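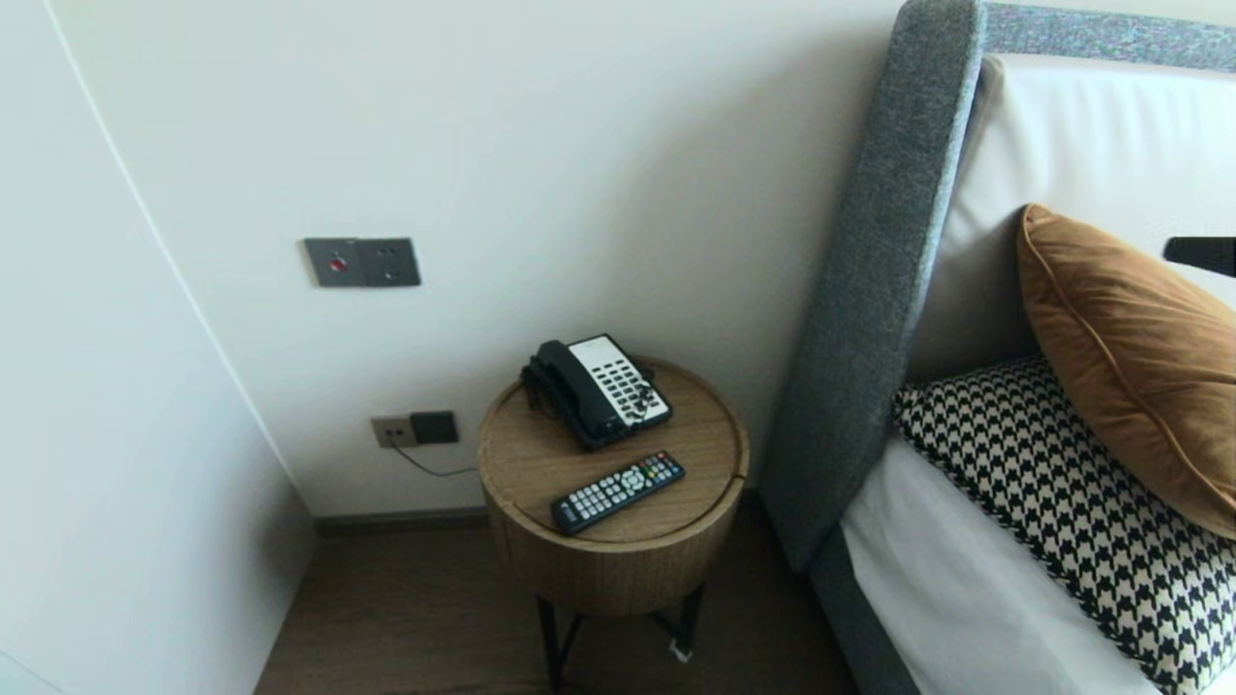 3. What the notices leave out

Figure 1. Bedside corner of a bedroom, with a round wooden side table between the wall and the headboard. The wall plate on the left carries a small round red button.

Anyone who reads death notices for a living, or for a grant, learns quickly that they are a form of small advertisement. They are paid for by the line, and the line has opinions. Our set came from the back pages of three weekly papers, the Savar Courier, the Vuvden Post and the Azevedo Weekly, and ran to 4000 notices. We read all of them. One of us now finds it hard to get through a wedding invitation without looking for the address for donations.

The place of death is given in most of the notices, and the favourite wording by a long way is "at home". Close behind come "peacefully" and "surrounded by family", frequently in the same sentence. We do not doubt that many of these people died peacefully. We do note that the word sits in the order form used by all three papers, already printed, and that a family wishing to remove it had to cross it out by hand. Few people in the week of a funeral are in the mood to edit.

"At home" is more elastic than it looks. When we spoke to families in Vuvden, the phrase turned out to cover the house where the person had lived for decades, a daughter's spare room, and a rented flat taken for the last month to be nearer a hospital. One man had died in his caravan, which his sons considered more his home than the house was, and his widow did not. The notice said "at home" and both sides were satisfied.

3.1 The order of the living

Survivors are listed by rank, and the ranking is strict. Spouse comes first, then children with their spouses in brackets, then grandchildren, who may be named if there are few of them and are otherwise handed over as a number. Our record is 25 grandchildren, all named, at what must have been ruinous expense. Former husbands and wives hardly ever appear. Dogs do rather better, and in the Azevedo paper they have lately begun to come ahead of cousins.

Jeanine Mertens, who took down notices over the telephone for the Savar paper until the desk was closed, kept a list of the quarrels she had been asked to settle. Most concerned brackets. A son's partner of nine years was outside them in the first version of one notice, inside them in the second, and missing from the third. "I printed whichever one was paid for," she told us, and we have not found a better account of editorial policy at any of the papers.

3.2 Flowers and their enemies

The request for donations in place of flowers has pushed most other closing lines off the page. We found it to be worded with great delicacy, as though the flowers might be reading. Families in Dereck, where the Vuvden paper also circulates, prefer "family flowers only", a phrase that several florists there described to us in terms we have agreed to leave out. One notice asked for no flowers, no donations and no black, and then gave the name of a pub.

Times of services were the part of the notice most likely to be wrong. The papers printed corrections the week after, by which point the correction was of interest mainly to us. In August, when regular staff were on leave, the Courier placed one funeral at a church that had been a carpet shop since before the deceased was married. Most of the mourners went to the right place anyway, having been told by a neighbour, and we return to the neighbours in Section 4.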